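Section 4. Setting up and dressing the tabletop

Read this before you put anything on the Lastora round table. The sales sheet calls the top "carefree." We have looked after enough black marble to doubt that word, and the steps below assume you doubt it too.

4.1 Placing the table

1. Set the base on a hard, flat floor. The leveling feet are supposed to cope with carpet. They cope with thin carpet.

2. Leave 90 cm clear on the side where people will sit. The Folton catalog says less is fine, but its chairs have no arms. An office chair with armrests needs the room.

3. Keep the table out of strong window light if you can. A dark polished top shows every smear when the sun comes in low, and in December it comes in low most of the day. A plain curtain helps more than any polish.

4. Turn the top until the white veining runs the way you like, then tighten the collar bolt. Do not turn the top afterward.

CAUTION: The 89 cm top weighs more than it looks. Two people lift it, by the underside, never by the edge.

4.2 Sealing

5. Wipe the top with a damp cloth and let it dry overnight.

6. Apply the Hauser sealer in a thin coat. The label promises one coat for life. Plan on a second coat and on doing it again next year.

7. Put a drop of water near the edge and leave it for ten minutes. If it leaves a dark spot, seal again.

NOTE: Sealer slows stains down. Lemon juice, vinegar and wine will still dull the polish.

4.3 Flowers and small items

8. Pale flowers look best on black stone. Lay a bunch flat near the middle, a little to the far side, with the stems trailing toward the edge. A vase is optional and, in our view, mostly a way to spill water on marble.

9. Fresh stems leak. Dry them with a paper towel first and do not leave them lying on the stone overnight. The Plallura care card says sap "wipes right off," which we have not found to be the case with old sap.

10. Small wooden pieces, such as blocks or place card holders, can go near the rim. Check the underside for grit. Lift them when you move them; sliding is how most scratches start.

11. Boxes and packaging belong on the floor until you are done. Printed cardboard can leave color on a damp top.

If the table still rocks after step 2, go back to the feet before you blame the floor. Replacement feet are part 124. 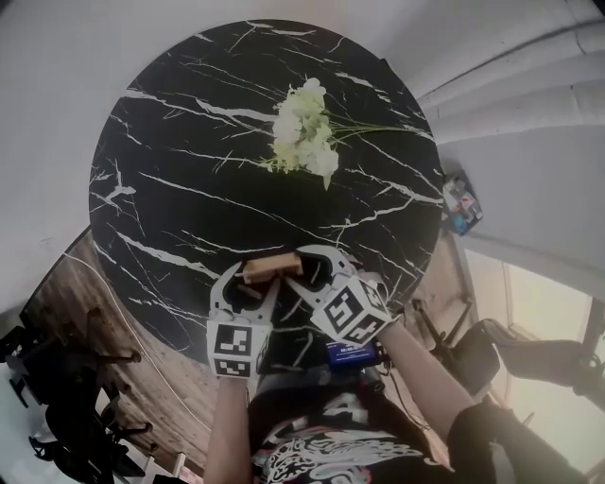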